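4. 철망 선반을 놓고 용기를 넣기

4.1 시작하기 전에

이 장은 Wanivel 2단 철망 선반을 책상이나 조리대 위에 놓고, 뚜껑이 있는 작은 용기를 아래 칸에 보관하는 방법을 설명합니다. 조립은 3장에서 끝난 것으로 합니다. 조립이 아직 끝나지 않은 분은 3장 6번까지 먼저 하시고 이 장으로 돌아와 주십시오.

이 설명서에서 쓰는 말은 다음과 같습니다.

윗판: 선반의 맨 위에 있는 막힌 판입니다. 물건을 올릴 수 있습니다.
아래 칸: 윗판과 아래 판 사이의 공간입니다. 용기를 넣는 곳입니다.
철망: 뒤와 양옆을 막는 가는 철사의 격자입니다.
앞쪽: 철망이 없는 쪽입니다. 물건은 항상 앞쪽으로 넣고 앞쪽으로 꺼냅니다.

필요한 것: 조립한 선반, 뚜껑이 있는 용기, 마른 천, 자. 물을 쓰는 곳에 놓을 때는 미끄럼 방지 패드 네 장도 준비하십시오. 패드는 상자 안에 없습니다.

4.2 자리를 정하기

1. 평평한 자리를 고릅니다. 손바닥으로 표면을 한 번 쓸어서 부스러기나 모래가 있는지 확인하십시오.

2. 선반의 뒤에 빈 공간을 조금 둡니다. 벽에 바로 붙이면 철망이 벽지를 긁을 수 있습니다.

3. 선반의 앞에는 25cm 이상의 빈 자리를 둡니다. 이 자리는 용기를 꺼내서 잠시 내려놓는 곳입니다. 다른 물건을 놓지 마십시오.

4. 선반을 두 손으로 들어서 놓습니다. 윗판의 양쪽을 잡아 주십시오. 철망을 잡고 들면 격자가 휘어질 수 있습니다.

5. 네 모서리를 하나씩 가볍게 누릅니다. 흔들리는 모서리가 있으면 3장 5번의 나사를 다시 조이십시오.

주의: 선반을 끌어서 옮기지 마십시오. 짧은 거리도 들어서 옮기는 것이 맞습니다. 특히 하얀 상판은 긁힌 자국이 잘 보입니다.

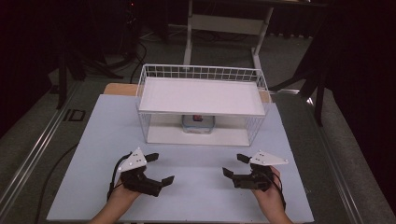
4.3 용기를 아래 칸에 넣기

아래 칸에 들어가는 용기의 높이는 21cm까지입니다. 뚜껑을 닫은 상태로 재십시오. 손잡이가 위로 올라오는 뚜껑이면 손잡이의 끝까지 잽니다.

1. 용기의 바깥을 마른 천으로 닦습니다. 바닥 면도 잊지 마십시오.

2. 뚜껑을 닫고 네 변을 차례로 누릅니다. 한쪽만 누르면 반대쪽이 들릴 때가 있습니다.

3. 용기를 양옆에서 잡습니다. 뚜껑만 잡고 들지 마십시오.

4. 앞쪽에서 수평으로 넣습니다. 윗판에 뚜껑이 닿으면 멈추고, 용기를 조금 낮추어서 다시 넣습니다.

5. 아래 판의 가운데에 내려놓습니다. 용기가 한 개일 때는 가운데가 가장 안정됩니다. 두 개일 때는 무거운 것을 뒤에 놓고 가벼운 것을 앞에 놓습니다.

6. 용기의 앞면이 아래 판의 앞 가장자리보다 밖으로 나오지 않는지 확인하십시오.

참고: 저희는 속이 보이는 투명한 용기를 권합니다. 윗판의 그림자 때문에 아래 칸은 낮에도 조금 어둡고, 색이 있는 용기는 안에 무엇이 있는지 알기 어렵습니다. 테두리의 색이 서로 다른 용기를 쓰면 종류를 나누기 쉽습니다. 예를 들어 Impi Kauppinen 씨의 작업실에서는 파란 테두리는 단추, 초록 테두리는 실로 정했습니다. 이름표를 붙이는 경우에는 뚜껑이 아니라 용기의 앞면에 붙여 주십시오. 뚜껑의 이름표는 아래 칸에 들어가면 읽을 수 없습니다.

주의: 뜨거운 음식이 들어 있는 용기를 바로 넣지 마십시오. 김이 윗판의 밑면에 맺혀서 물방울이 떨어집니다. 뚜껑을 열고 약 27분 식힌 다음에 닫으십시오. 양이 많은 국이나 죽은 더 오래 걸립니다.

4.4 용기를 꺼내기

1. 먼저 앞의 빈 자리를 확인합니다.

2. 용기를 두 손으로 잡고 앞으로 천천히 당깁니다. 처음에 조금 들면 아래 판이 긁히지 않습니다.

3. 용기가 아래 칸에서 완전히 나온 후에 위로 올립니다. 반쯤 나왔을 때 올리면 뚜껑의 모서리가 윗판에 걸립니다.

4. 용기를 책상 위에 놓고 뚜껑을 엽니다. 아래 칸 안에서 뚜껑을 열지 마십시오. 작은 물건은 격자 사이로 나가서 선반 뒤로 떨어질 수 있습니다.

뚜껑이 잘 열리지 않을 때는 용기를 책상에 붙인 채로 한 모서리부터 올리십시오. 칼이나 드라이버를 틈에 넣으면 테두리가 상합니다.

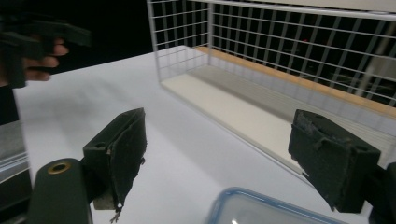
철망 선반을 옆으로 눕혀서 바구니처럼 써도 됩니까?

선반은 세워서 쓰는 것으로 만들어졌습니다. 눕히면 철망이 바닥이 되고, 철망은 무게를 받는 부분이 아닙니다. 가벼운 행주나 종이봉투 정도는 문제가 없지만 용기나 병은 넣지 마십시오. 바구니가 필요하신 분께는 같은 철사로 만든 Arnadance 바구니가 있습니다.

4.5 닦기와 점검

평소에는 마른 천으로 윗판과 아래 판을 닦습니다. 철망은 솔로 위에서 아래로 쓸어 주십시오. 가는 철사의 교차점에 먼지가 모이기 쉬우므로 부드러운 칫솔이 편리합니다.

기름이 묻은 경우:

1. 용기를 모두 꺼냅니다.
2. 미지근한 물에 주방 세제를 조금 풀고 천을 적셔서 꼭 짭니다.
3. 판을 먼저 닦고 철망을 나중에 닦습니다.
4. 깨끗한 물에 적신 천으로 한 번 더 닦습니다.
5. 마른 천으로 물기를 없앱니다. 나사 주위의 물기는 천의 모서리로 닦아 주십시오.

주의: 철 수세미와 연마제는 사용하지 마십시오. 하얀 칠이 벗겨진 곳은 녹이 생깁니다. 작은 흠은 Kiiskinen 보수용 흰색 칠을 얇게 발라서 막을 수 있습니다. 칠이 마르는 동안에는 용기를 넣지 않습니다.

플라스틱 용기는 65도보다 뜨거운 물로 씻지 마십시오. 뚜껑이 휘어서 닫히지 않게 됩니다. 뚜껑이 이미 휘었으면 Dokar 교환 뚜껑을 따로 주문할 수 있습니다. 주문하실 때 테두리의 색과 용기의 긴 변의 길이를 알려 주십시오.

난방을 시작하는 11월쯤에는 나사를 한 번씩 조여 주십시오. 드라이버는 손으로 돌리는 것을 쓰고, 전동 드라이버는 쓰지 마십시오.

4.6 선반을 옮길 때

윗판의 물건과 아래 칸의 용기를 모두 꺼낸 후에 선반을 옮깁니다. 용기를 넣은 채로 들면 앞쪽으로 미끄러져 나옵니다. 이사를 할 때는 3장의 순서를 거꾸로 하여 분해하고, 나사는 작은 봉투에 담아서 윗판의 밑면에 테이프로 붙여 두십시오.

부품이 부족하면 Minttu Ruotsalainen에게 연락하여 주십시오. 부품의 번호는 3장의 첫 쪽에 있습니다.

한국어 설명: Merja Lahtinen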